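Lusell Cotton Briefs, Pack of Three

I started sewing underwear in my spare room because I was tired of waistbands that rolled down every time I bent over to tie my shoes. A few years and a lot of ruined elastic later, I have a little shop and these are the thing I sell most of!

The Lusell brief is a mid-rise cut in soft cotton jersey with a bit of stretch. The waistband is wide and brushed on the inside, so it sits flat and doesn't dig in after lunch. No scratchy tag either, I print the size right on the fabric. My friend Omar Akl wore the first samples on a long bike trip and came back with a page of complaints about the leg seams, so I moved them forward a little and he's been quiet since June.

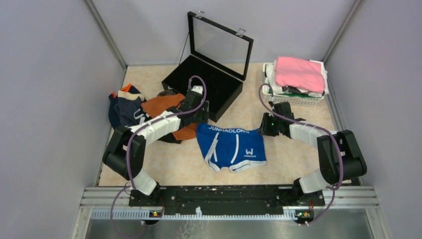
Sizing is pretty true. If you're between two sizes, go up (the cotton pulls in a touch on the first wash, then it stops). Wash them warm with similar colors, skip the fabric softener, and hang them up if you have the room. The dryer won't kill them, but the elastic lasts longer without it.

Colors right now are navy, gray, black and a brick red I'm very fond of. The green is sold out and I'm waiting on the mill, so please don't email me about the green! Iida Hämäläinen does all my packing and she ships every Thursday, so order by Wednesday night if you're in a hurry.

Unworn pairs can come back within 20 days, and exchanges for size are free the first time.

Sizes: S to XXL
Item no. 3539
See also: Lusell Trunks, Lusell Undershirt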